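Notes from an interview with the facilities supervisor at Hemden, a residence hotel with 111 furnished rooms. The hotel began using robot arms for bedside room resets in March. The supervisor asked to be identified by job title only.

The bedside table was the first station to be automated. It has a phone on top and storage below, and every item has an assigned position that the room attendant used to check by hand.

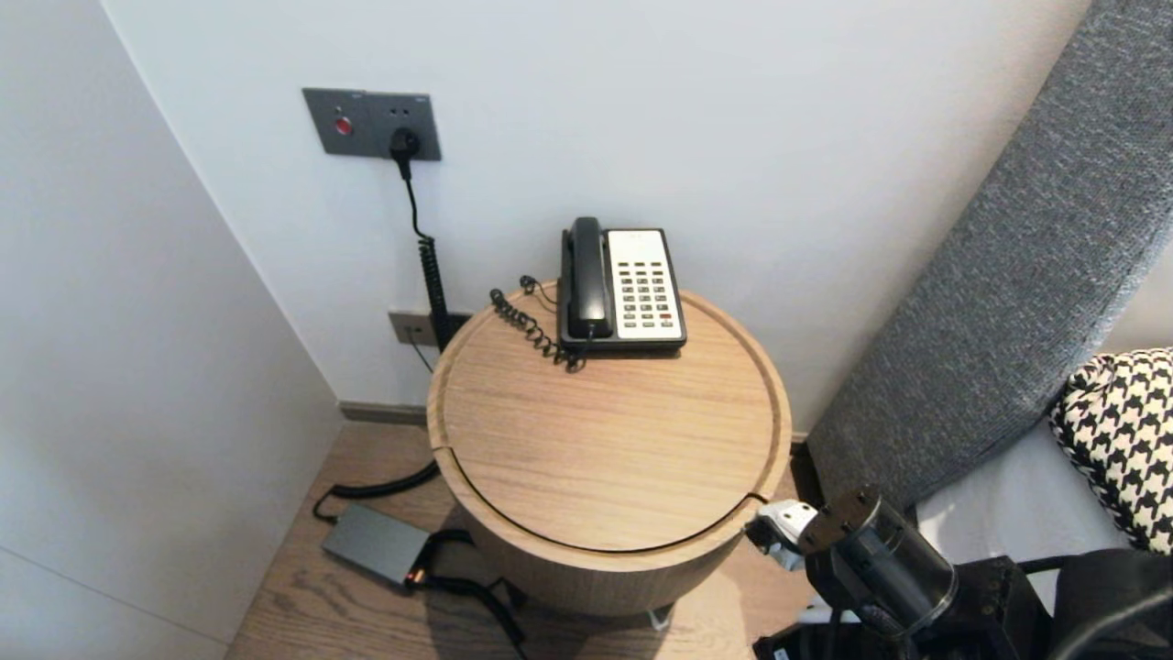
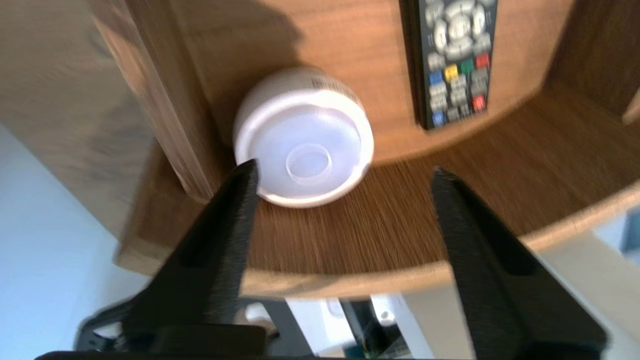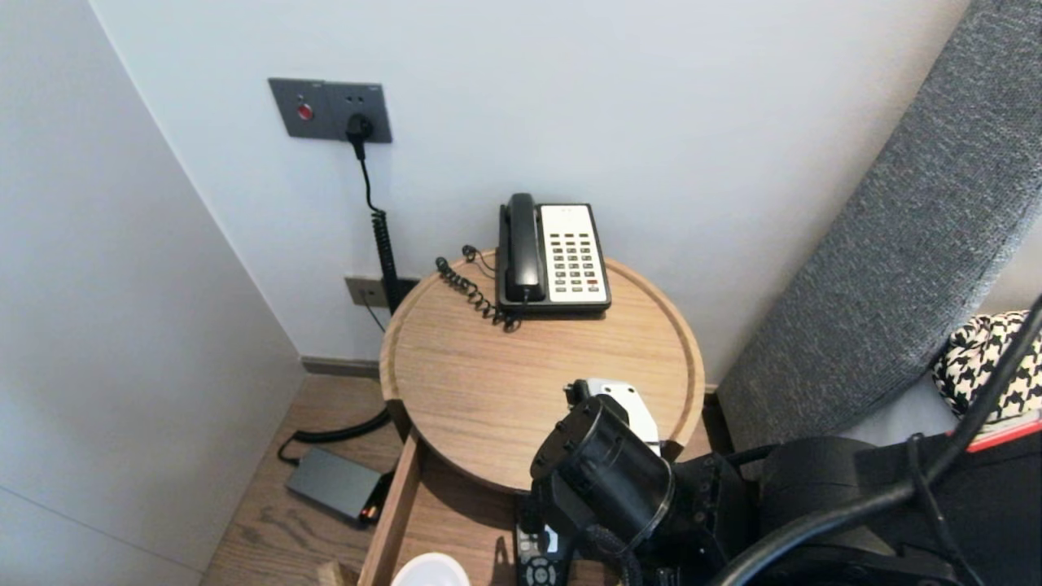

**Does the robot replace the attendant in the room?**

The attendant stays assigned to the room, and the hours have been moved to other tasks. Beds, bathrooms and final sign-off are still done by a person.

Under the old procedure, one attendant did everything in sequence. Now the arm works at the bedside table while the attendant starts on the bathroom. "The work runs in parallel, so the timing had to be rewritten," the supervisor said. "For the first month we kept the old timing sheet, and people were standing in the hallway waiting for the arm to finish."

The arms run on a task package from Skimar, and fault reports go into a ticket system called Musex. By the end of the first quarter of use, Musex held 608 tickets. The supervisor described most of them as short stops: a drawer that did not open fully, or a grip attempt on a small item that had to be repeated. An attendant can clear a short stop from a tablet. Anything involving a cable or a power outlet goes to maintenance.

"Round furniture is harder than square," the supervisor said. "A round table has no front corner to use as a reference. The arm has to find the drawer first, and if the table has been turned a few degrees, it needs a new approach."

Training takes over 20 hours per attendant, split between a practice room and supervised shifts. The content is narrow: how to pause the arm, how to move it back by hand, what to write in a ticket. Attendants who complete it are moved up one pay step. The supervisor said this was agreed on before the first arm was delivered, and that it would have been difficult to staff the program otherwise.

Not everyone wanted the change. The complaint heard most often is about interruptions. A stop alert can arrive while the attendant is halfway through a bed, and the rule is to answer within 2 minutes. "They feel they are working for the tablet," the supervisor said. "I think that is a fair description of a bad shift." Alerts are now held until the attendant marks the current task as finished, except for cable and collision faults.

Lifting and bending were expected to go down. The supervisor would not give a figure and said the records were kept differently before March, which makes a comparison unreliable.

The next station under review is the desk area. Tiwari, the sister property, will test it first. Its rooms use square furniture.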